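Search the newsletter
2 min read

I finally got my grandmother's hand salve recipe out of Annelore Diekmann (it only took five phone calls!) and I've been making it every weekend. Beeswax, olive oil, a bit of lanolin, melted slowly over a pan of water. She says her family in Reltbridge was stirring it up in 1882, and I believe her. My knuckles haven't cracked since May, garden and all.

14 comments · 6 shares
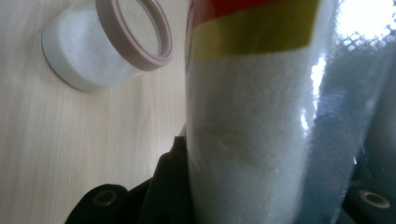 How long does a batch keep?

Mine stays good for half a year in a cool cupboard.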